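Posted in: Games & Puzzles > Construction toys & letter building

**nele_janssen**
Right, I need to tell somebody about this because my family have stopped listening. I've got completely hooked on making words out of those flat plastic bars with rounded ends and holes in them! You know the sort, they come in a tub with some curved pieces and everyone assumes they're for five-year-olds. I've got the Nallberg tub, 237 pieces, and I've been setting myself one word every Thursday evening. Rules are simple: a word goes up on a card at the back of the table, you make the letters from whatever bars you've tipped out, no cutting, no bending, no tape.

Best letters so far are A and N. Worst is S. I refuse to discuss S.

Anyone else doing this? What do you use for curves?

**barnabas_b**
Yes! Kettler bars here, a bit longer than yours I think. I do them with my nephew, and he's much quicker than I am. For curves we use the half rings for everything — B, D, P, even the bottom of a J if you squint. Two half rings and one upright gives you a lovely fat B.

**zuweira.f**
Squinting is cheating, Barnabás. A J made with a half ring is just a walking stick.

I'm a straight bars only person. It's more of a puzzle that way. My R is two long ones and three short ones and I'm very proud of it. Also you don't need to go hunting for arcs, which always end up at the bottom of the tub anyway.

**nele_janssen**
Oh I can't give up the arcs, they're my favourite part! Straight-bar B looks like an 8 with a grudge. But I'd like to see that R.

Last week's word was BRAIN, and I do like it as a word for this. You get two curvy letters, then the A, then an I that's practically free (one bar, stand it up, have a biscuit), and then the N where you have to get the slope right or it turns into an H.
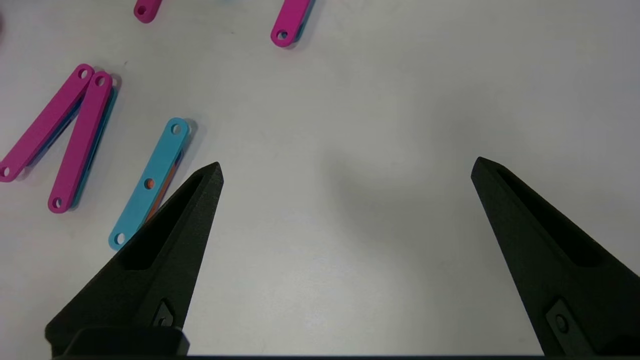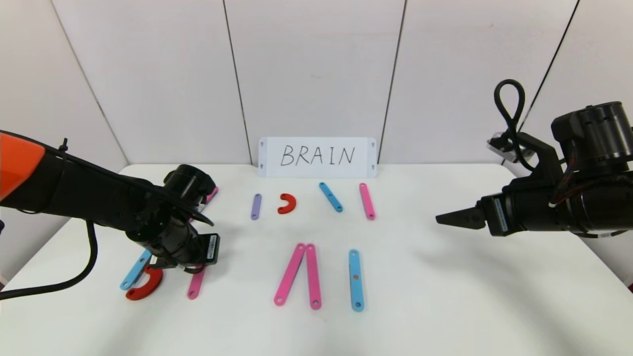
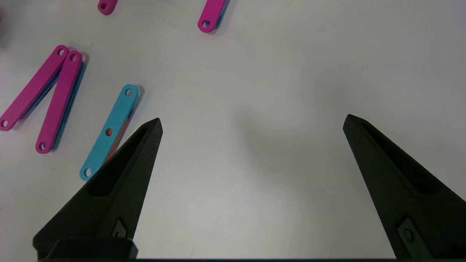
What I love about the A is that the shape is nearly done as soon as two long bars meet at the top. The crossbar is where people come unstuck. If you use a long one it pokes out both sides and looks like a coat hanger, so go for the shortest you've got and sit it lower than you think. Mine's always too high on the first go.

For the N, lay both uprights down first, then drop the sloping one between them. I used to build it left to right like I was writing it and the last upright always ended up miles away.

**arif_p**
Lovely stuff. Question about colour though, do you try to keep each letter to one colour? I can't leave it alone otherwise. I'll spend ages raking through the heap for a matching bar when there's a perfectly good one right by my hand.

**nele_janssen**
I started out strict and gave up by week 2. Mixed colours are jollier, and you finish before bedtime. The one thing I do is keep the two legs of an A the same, it reads better from across the room.

**zuweira.f**
Disagree! One colour per letter or it's just a pile of bars with ambitions. My whole family plays it that way and we do words up to seven letters. You do need a big tub. We've got over 11 years' worth of odd bits mixed in, Datton and Kettler and who knows what, and the holes don't all line up, but lying flat it doesn't matter a bit.

**barnabas_b**
Wait, do you fasten yours together or just lay them flat? We always pin them. I've got a bag of those Isomano pegs, and then you can pick the whole letter up and wave it about. My nephew insists on the waving.

**zuweira.f**
Flat, always. Pinning takes forever and then you have to unpin.

**nele_janssen**
Flat for me as well, but you've got me tempted now. A hanging word over the kitchen door would be brilliant. Do the pegs hold if you use three bars on one hole? I'm thinking of the points of an M.

**barnabas_b**
Two bars no trouble. Three is a squeeze, you have to lean on it with your thumb. For an M I'd let the middle two share a peg at the bottom and not worry about the tops matching perfectly.

**stamatia_mv**
Just found this thread and went straight up to the loft for the old tub, so thank you all! Tried BRAIN with my daughter after tea. The R was awful. We used a half ring for the top and a short bar for the leg and it kept looking like a P that had fallen over. Any tips? Longer leg?

**zuweira.f**
Longer leg, and start it from the middle of the upright, leaning right out. And do try it without the half ring, just once, for me.

**nele_janssen**
Longer leg, yes. Keep the half ring! Next word is going to be GARDEN if anyone fancies joining in. I'm already dreading the G.

**arif_p**
I'm in. Half ring, short bar across the bottom end of it, done. Going to sort my greens out tonight.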